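Lesezeit: 4 Minuten
Kategorie: Arbeitsrecht im Alltag > Kündigung & Abmahnung

Abmahnung bekommen: so schreibt ihr eine Gegendarstellung

Kurz vorweg, weil die Frage ständig kommt: Nein, man muss nicht sofort reagieren. Und nein, auch nicht unterschreiben, dass der Inhalt stimmt. Den Empfang bestätigen ist okay, dann aber bitte genau so dazuschreiben: "nur Empfang bestätigt". Datum, Unterschrift, fertig.

Wer noch im Gespräch sitzt: zuhören, mitschreiben, nichts erklären. Kopie verlangen. Raus.
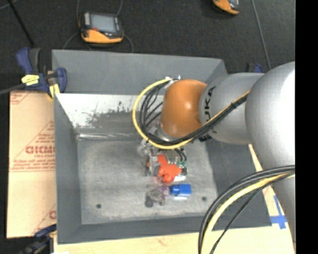

Schritt 1: Abmahnung zerlegen

Den Text Satz für Satz durchgehen. Was wird konkret vorgeworfen? Wann, wo, wer war dabei? "Wiederholt unpünktlich" ist kein konkreter Vorwurf. "Am soundsovielten um 7.40 Uhr statt 7.00 Uhr erschienen" schon eher.

Beispiel aus der Beratung, Frau Castaño, Lager bei Dovetmont. Vier Vorwürfe in einem Schreiben, einer davon betraf eine Schicht, in der sie Urlaub hatte. Stand so im Dienstplan. Wenn mehrere Vorwürfe in einer Abmahnung stecken und einer davon falsch ist, kann man in der Regel verlangen, dass das ganze Schreiben aus der Akte kommt. Der Arbeitgeber darf dann aber eine neue schreiben, nur mit dem Rest. Also vorher überlegen, ob sich das lohnt.

Schritt 2: Belege sammeln

Am selben Abend anfangen, nicht erst nach zwei Wochen. Was man braucht:

- Dienstplan, Stundenzettel, Stempelzeiten
- Mails und Nachrichten (nur eigene, keine internen Listen nach Hause schicken!)
- Namen von Kollegen, die dabei waren
- Gedächtnisprotokoll, mit Uhrzeit

Das Gedächtnisprotokoll bitte von Hand oder als Datei, egal, hauptsache zeitnah. Eine Seite reicht. Keine Wertungen, keine Beschimpfungen, auch wenns schwerfällt.

Schritt 3: Betriebsrat fragen

Falls es einen gibt. Der muss vor einer Abmahnung zwar nicht angehört werden, vor einer Kündigung schon. Kann aber vermitteln, und man darf sich dort beschweren (§ 84 und 85 BetrVG). Bei Einsicht in die Personalakte darf ein Mitglied mit, § 83. Unbedingt nutzen. Ulises Cabrera, lange Betriebsrat bei Skonivel, rät seinen Leuten, die Akte komplett durchzublättern und nicht nur die letzte Seite. Da liegen manchmal Sachen drin, von denen man nie gehört hat. 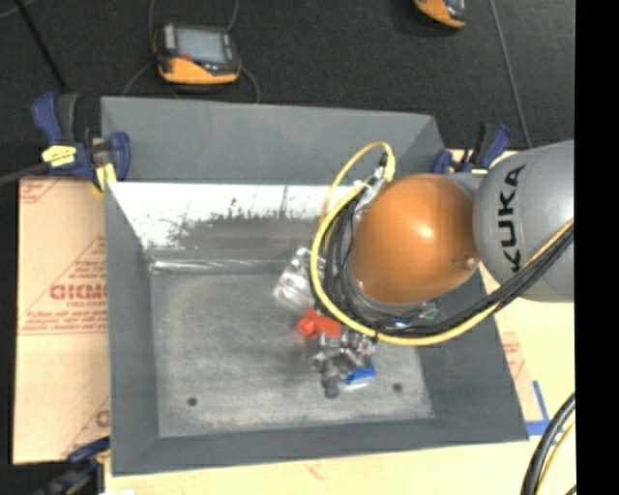 Wer keinen Betriebsrat hat, geht zur Gewerkschaft oder zum Fachanwalt. Erstberatung kostet Geld, vorher nach dem Preis fragen. Rechtschutz vorhanden? Erst dort anrufen und Deckung klären, dann Termin machen.

Schritt 4: Schreiben

Kurz halten. Eine Seite, höchstens 2. Aufbau:

"Sehr geehrte Frau Lozano, zu Ihrer Abmahnung vom ... nehme ich wie folgt Stellung. Der Vorwurf, ich hätte ..., trifft nicht zu. Richtig ist: ... Ich bitte Sie, diese Gegendarstellung zu meiner Personalakte zu nehmen."

Mehr nicht. Keine Vorgeschichte seit der Einstellung, keine Drohungen. Und Achtung: nichts zugeben, was gar nicht gefragt war. Wer schreibt "ich war nur zehn Minuten zu spät", hat zehn Minuten zugegeben.

Schritt 5: Abgeben

Persönlich, mit Eingangsstempel auf der eigenen Kopie. Oder jemand geht mit und kann es bezeugen. Mail nur zusätzlich.

Fristen? Für die Gegendarstellung gibts keine gesetzliche. Trotzdem in den Arbeitsvertrag und den Tarifvertrag schauen. Bei einer Kündigung sieht es ganz anders aus: drei Wochen ab Zugang für die Klage, danach ist es meist vorbei. Bitte nicht verwechseln, passiert leider öfter.

Dieser Beitrag ersetzt keine Rechtsberatung im Einzelfal. Den Teil zur Freistellung schiebe ich im September nach.

Text: Yhon Rivadeneyra

Kontakt | Impressum | Datenschutz | © Atley Ratgeber Arbeit | Nach oben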